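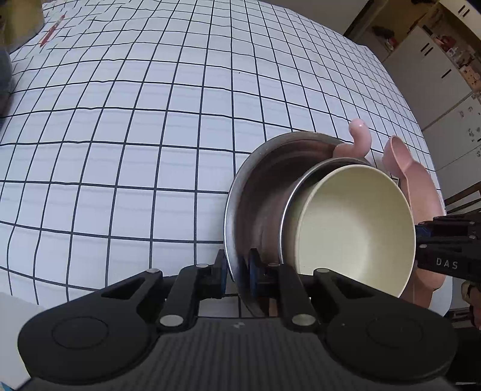

Steel bowl with the cream one nested inside, pink plastic pieces behind.

Wednesday was the open day at Magagula, the housewares showroom in Gernivmont. Doors opened at 10, and I took the early round with Neelam Grewal, who runs the tableware side. The tour lasted 40 minutes and covered 3 rooms. Most visitors went straight for the pans – I stayed with the bowls. 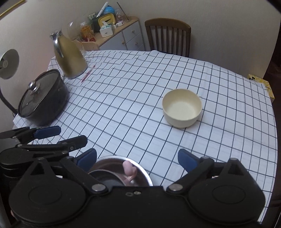 Nesting sets are what Neelam gets asked for most, mainly by people with one short shelf. Her advice was to buy bowls singly and try them together before paying. The cream-colored bowl on the checked cloth is the sort she meant, smooth and rounded, and it goes inside the steel one. The pot with the glass lid belongs to another line and is sold separately.

The Morketti catalog is free at the desk and lists 268 items. Parking is behind the building, entrance on the left.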